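The Kumquat Fault

The cherry burst at 3 in the afternoon, and Lihua Xue laughed so hard she had to sit down.

"Six newtons!" she shouted across the room to Kohei. "I asked for a nibble and it gave me six!"

Kohei Nagano was already wiping juice off the finger pads. He had driven up that morning with both Hiditz grippers wrapped in towels on the back seat, and he didn't find the cherry funny at all. The force limit was supposed to be the one thing that couldn't fail. Alent wanted these tools in packing sheds by April, next to people with real thumbs.

"Log it," he said.

"Logged. Run 684. Oh, this is a beautiful fault, Kohei. Look at the trace!"

She turned the laptop toward him. The left pad read perfectly, a soft little hill. The right pad read nothing, nothing, nothing, and then a cliff. It had been squeezing blind, and the controller had kept on asking for more.

They went back to the fruit. Lihua loved this part, the plain handwork of it, with the window blazing behind the two birds on her aunt's silk screen and the plate shining on the striped cloth. She took the tool in her fist and brought it in low, slow as a cat. 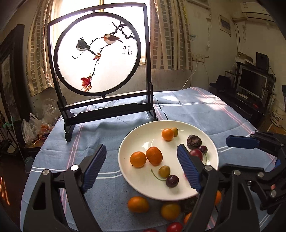

The plate on the round table, with the blue pads on either side of the fruit.

"Kumquat," said Kohei.

She closed on the kumquat. The left hill rose. The right side stayed flat.

"Let go!"

She let go. The kumquat rolled, whole and gleaming, and she whooped as if it had scored a goal.

"Now bend your wrist," he said. "Only the wrist."

She bent it, and the flat line jumped. She straightened it and the line died. Kohei put down his cloth. He unscrewed the cap at the right joint, peered in with a flashlight, and said a word she had never heard him use. Inside, the sensor wire had been rubbed down to one bright strand.

"It reads zero when it breaks," he said slowly. "And zero means keep squeezing."

"So a dead wire looks like an empty hand." Lihua was on her feet again — she could never think sitting down. "We make zero mean stop. Zero means let go and yell!"

"Bodnár signed off 4000 cycles on this cable."

"Then call Bodnár! Tell them we have a cherry they should meet."

He was trying not to smile as he found the number. While it rang, she picked up the kumquat, rubbed it on her sleeve, and ate it, skin and all.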